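Ketchup bottle grasp fails on the kitchen sort, suggestions?

itanen_arm
Our club is doing the kitchen sorting task for the April meet. Seven classes of object, 33 trials logged so far. Rigid items are fine. The bottle is the problem: the policy closes too early and the fingers slide along the body. Current layout, with the overhead view:

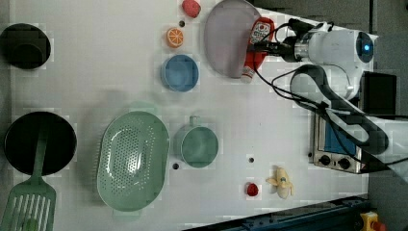 Closing force is at 830 in controller units. Lowering it made the slip worse, raising it trips the current limit. We train on both the overhead and the wrist stream, same rate, no depth. Wirkitz firmware, unmodified.

Undside
Force is probably not your issue. Check the timestamps on the wrist stream first. Ours lagged by 6 control steps and the symptom was the same – fingers closing before the wrist was in position.

itanen_arm
Checked on Saturday. The offset is under one step. Wrist view for reference: 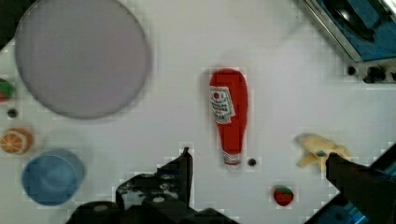 Exposure and white balance are locked on both streams. I can post the training config if that helps.

tultis_fan
I disagree with Undside. If rigid items work, timing is fine. How many of your demos have the bottle at that orientation? Ilari Aaltonen's notes from the Hämäläinen workshop recommend rotating every long object between episodes. We skipped that step last year and lost the whole round.

Undside
Rigid items being fine proves little. A mug tolerates a late or early close. A tapered bottle doesn't.

itanen_arm
Fair point on orientation. Most of our demos have it in one of two poses. Sointu Tuominen (our mentor) wants the arm parked the same way before each episode as well.
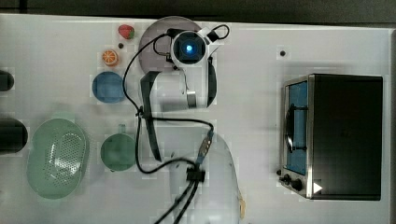 Park position might matter more than I assumed. With the gripper held over the gray plate like that, the arm blocks a strip down the middle of the overhead view, and anything placed there is only seen by the wrist camera. I could park it further back, but then the approach gets longer.

tultis_fan
Park it further back. Longer episodes are cheap. Then record new bottle demos in mixed poses and retrain from the same checkpoint.

Undside
Change one of those at a time or you won't know which one did it.

itanen_arm
Parking first, then the demos. Will post the success rates for both.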